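Kianoush Salehi is eating a cheese roll when I get to him. Four in the afternoon, first food of the day. He runs Skorkeo, a two-person payments outfit in Clirnport that lets small shops take crypto at the till and get paid out in pounds.

Bad time to be doing it?

"Everyone asks that," he says. "The price falls and people think we all go home. The shop never holds the coin. It goes in, it's swapped, the shop sees pounds next morning."

The swapping is done through Mollel, an exchange he speaks of politely. Fees went up in December. He wasn't pleased. "Two emails. One to say it was going up, one to say sorry for the first one having the wrong number in it."

Shops signed up so far: 127. I ask how many use it every week and he puts the roll down.

"Sixteen. I could say more but you'd ring them."

I did ring one. Lorraine Tapley sells wool and buttons off the high street and has had the Skorkeo reader on her counter since the spring. She likes it well enough. Biggest sale was £400, a customer buying yarn for a whole knitting group. "I thought it hadnt gone through," she says. "Then it had. Mostly it's cards, love."
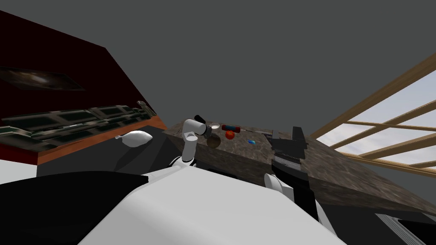
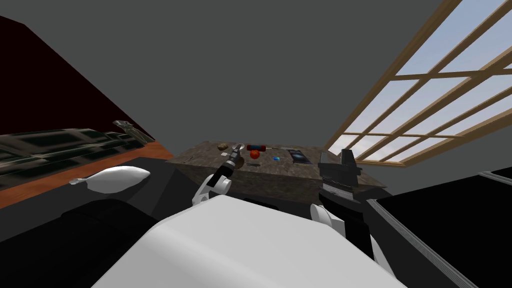
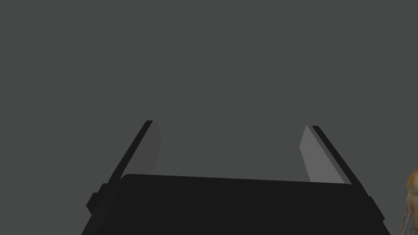
*Robot arm and gripper renders, three views.*

Back to Salehi. Money. Who's paying for all this?

Savings, mainly, his and those of his partner Safta Enache, who writes the code and didn't want to be interviewed. Plus a loan from Bedell, the regional lender. No tokens, no coin of their own. He was offered help launching one and said no.

"I'd have been rich for a fortnight, on paper. Then I'd have to walk past those people in the supermarket."

Does he own any himself? A bit. Bought high, like most. He stopped looking at the app over the winter and says he sleeps better.

What keeps him up now is refunds. Customer pays in coin, price drops, customer brings the jumper back. Do they get the coin or the pounds? Skorkeo gives back pounds, at the till price. Some people shout about it. "They never shout when its gone the other way," he says.

He's got another shop to see at five. Takes the rest of the roll with him.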